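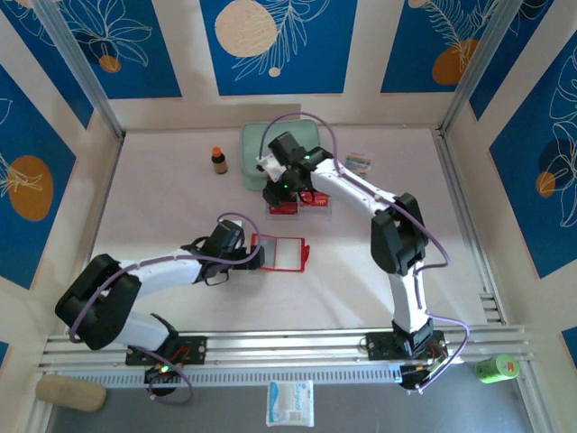

Clear plastic holder with a red rim.

July
By the Grutville Home Desk

How to Clean Out Your Wallet and Make a Card List

Most wallets fill up slowly. A store card goes in, then a receipt, then a parking stub, and after a couple of years the thing won't close. Cleaning it out takes about 30 minutes if you do the list at the same time. You need a clear table, a pen, two sheets of paper, a pair of scissors and an envelope.

Step 1. Empty everything

Take out every card, bill, coin and slip of paper. Check behind the lining and in the slot behind the bills, where folded receipts end up. If you also carry a phone case with card slots or a separate pass holder, empty those too. Put cash in the envelope until you are done.

Step 2. Sort into piles

Make one pile for bank and credit cards, one for identification, one for insurance and medical cards, one for memberships and store cards, and one for paper. Gift cards go with the memberships for now.

Look at the expiration date on each card as you set it down. If you have both an old card and its replacement, check that the new one has been activated before you cut up the old one. Cut through the chip and the magnetic stripe, and through the number. Metal cards will ruin your scissors. Ask the bank if it takes them back.
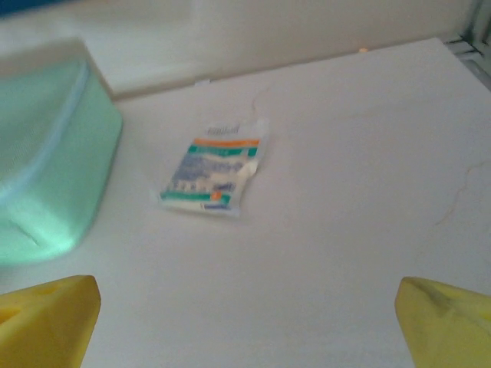

Step 3. Decide what you carry

A reasonable daily load for most people is 5 cards: a driver's license or other ID, a debit card, a credit card, a health insurance card and a transit pass or work badge. Add a library card if you go every week.

Everything else can live at home. Store cards usually work with a phone number at the register. Ask at the counter the next time you are in. The Wemell market on Mohammed Street will look you up by phone number, and so will the pharmacy next door, but the car wash still wants the card.

Do not carry your Social Security card. Do not carry a PIN written on paper, even a disguised one. A blank check can stay home as well.

Step 4. Write the list

On the first sheet, write down each bank or credit card you are keeping, with four things next to it: the name of the bank, the last four digits, the phone number on the back for lost cards, and which bills are charged to it automatically. The last item is the one people skip. When a card is canceled, the phone bill and the streaming service stop going through, and you find out one late notice at a time.

On the second sheet, list memberships and insurance. Member numbers are fine to write out in full. Put the name of the person the policy is under if it isn't you.

Skip the full card numbers and the three-digit codes. You will not need them to report a loss.

Step 5. Check the gift cards

Call the number on the back or go to the store's website and get the balance. Write it on the card in permanent marker with the month. Cards with a few dollars left can be used up on the next grocery trip.

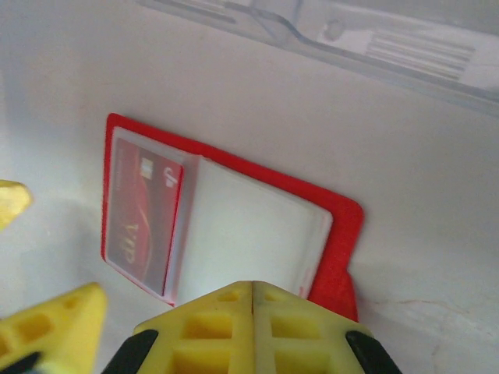
Step 6. Put it back together

Place the card you use most in the slot that is easiest to reach. Keep cards you tap away from each other, or take out the one you want before you hold it to the reader. Otherwise the reader may pick the wrong one. If a plastic sleeve has gone cloudy or split along the seam, replace it. Cards slide out through a split seam.

Put the lists with your other papers at home, in a drawer or a fire box. If you travel, leave a copy with a relative. Go over them again when a new card arrives.

If the wallet goes missing

Call the debit card's bank first, then the credit cards, then the DMV. Keep a note of the time of each call. Many banks have a lock switch in their app, and it can be turned off again if the wallet is under the car seat.

Comments

parkviewmom
Did mine last night. I had 14 store cards, and two of the stores have closed.

R in Mirnthorpe
Please add hotel and casino club cards to Step 2. I never know if points count as money.

gluegun
Checked the gift cards like you said and found $300 in total. Some of it was from my wedding.

old_ledger
I do the list in pencil. Easier to change.

Related
How to Label a File Drawer
What to Keep in the Glove Box
Setting Up Automatic Bill Payments
How Long to Save Receipts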